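Speaker notes – Folding what won't lie flat
Pavosstead winter meeting, 12 December 2018

Opening

Good afternoon! Start with a question and let them answer it: who here has packed a puffer jacket into its own little bag? Wait for hands. Then ask who could write down how they did it. Fewer hands, I expect.

Our project, Jornent, is about that gap. We want a robot arm to learn folding and packing from people doing it in their own bedrooms, with a hand-held gripper and no robot anywhere near the house.
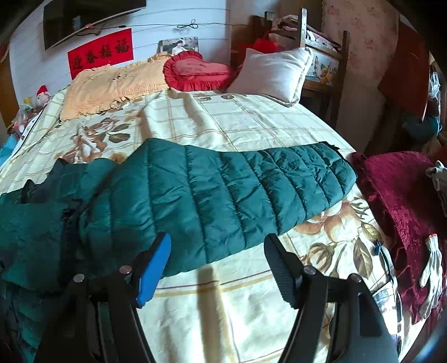 Most cloth folding work uses towels and T-shirts on a plain table. They behave. A puffer traps air, springs back, and shines differently every time it creases, so the vision model keeps mistaking a shadow for a seam. I love this garment as a test case. Say so, and slow down here – last time I rushed it.

The method

Seren Bevan
Research lead, Jornent 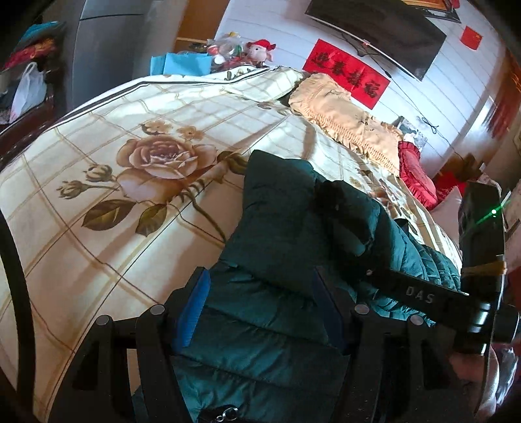

Hand-held gripper over a dark teal puffer jacket

The person holds the same kind of fingers the robot will have. That is the whole trick, and I still get excited explaining it. If the fingers can't pinch a fold for you, you find another way in, and the recording keeps that other way in. We log the camera view and the finger opening together, then train a policy to predict the next short stretch of motion.

We collected 2823 demonstrations at Brusedberg. Necati Eren went through them and split each one into six stages, from spreading the jacket out to closing the bag. Thank Necati by name – the stage labels turned out to matter more than the network did.

Pause for the stages slide. Don't read it aloud.

What changed the result

Our first policy treated every grasp alike. It pinched the shell fabric, lifted, and the padding slid away underneath. So we added a second output, a guess at how much material sits between the fingers, and let the policy try again when the guess is low. Retries are limited to two per stage.

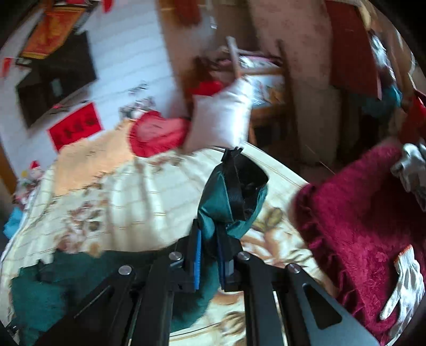

Teal fabric bag held upright between the blue grip pads.

The bag is my favorite part. A bunched bag has hardly any stable shape, and I was sure we would have to drop it from the study. With the retry rule, the policy began regripping near the strap, much as our demonstrators do. Play the robot clip now, at normal speed, and let people watch without me talking over it.

Be clear about the limits too. Heavy shadows still hurt us. Patterned bedding hurts less than I feared, and I'd love to hear theories on that over coffee. We have tested on two jackets. I want many more before I say anything about clothing in general.

If time is short, skip the Prins comparison and go straight to questions. If there is time, explain that Prins is our baseline, trained on the same demonstrations with the stage labels removed. It gets through the early folds nicely and then loses its place once the jacket is small.

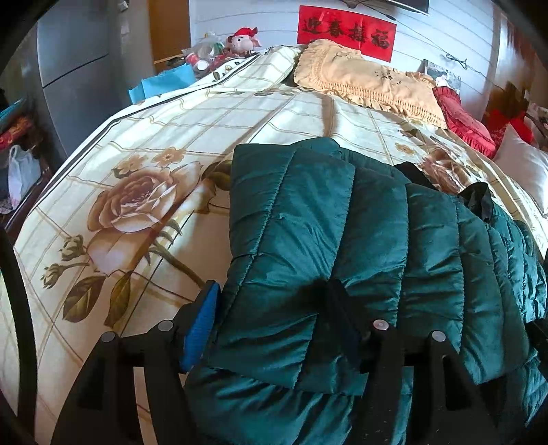

Questions I expect

Why not use gloves with sensors? Human fingers do things our gripper can't, and we would be learning moves the robot has no way to make.

Does it need a depth camera? We trained on color video only. Adding depth is on the list for after December.

Can we try the gripper? Yes, please do! It's on the side table with a spare jacket.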